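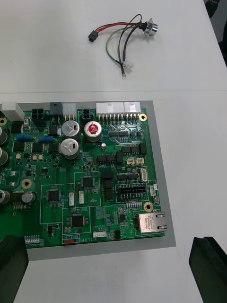 Zukness

4. Recording your first mix on the Kusuma

If you've got both decks playing through the mixer, you're ready for my favorite part of this whole guide. Recording yourself is the fastest way to get better, and it's so much fun to hear a blend you nailed at midnight still sounding good over breakfast!

You'll need the mixer, both decks, a laptop with Bokow installed (the free version is fine) and a USB cable.

1. Turn the master volume all the way down and plug the mixer into the laptop.

2. Open Bokow and go to Preferences > Audio. Pick Kusuma Record Out as the input. There's also a Kusuma Main listed, but that one only sends sound the other way.

3. Set the sample rate to match the mixer. It's on the little menu under Setup, page 2.

4. Play the loudest part of the loudest track you plan to use. Adjust the channel trim until the meter sits in the green and just tickles the first yellow light. Do the same on the other channel.

Caution: Keep your headphones off your ears while you set the trims. The cue level jumps when you switch channels on older firmware.

5. In Bokow, bring the record level up until your peaks stay well short of red. Leave yourself plenty of room. A quiet recording can be raised later and a clipped one is stuck that way.

6. Make a test recording of 15 seconds and play it back. Listen for hum, and check that both left and right are there.

7. Hit record, count to four, and go!

Note: The booth knob doesn't touch the recording, so turn it up as much as your neighbors can stand. The crossfader, EQ and filters all get recorded, wobbles included.

Note: Bokow starts a new file every 20 minutes unless you untick Split Long Takes. I lost a lovely transition to that in January (the gap landed right on the drop).

8. When you're done, press stop and wait for the waveform to finish drawing before you unplug anything. Save as WAV first, then make a smaller copy for sharing.

Keep your early mixes, even the messy ones. Going back to them is a real treat.

Next: 5. Uploading to Villatel and writing a track list

Comments (3)

Guest
Step 2 was my whole problem. Had it on Main for a week and kept getting silence. Thank you!!

Guest
Does this work with the mic channel too?

Zukness
Yes! Set Mic to Rec in the same Setup menu, it's off by default.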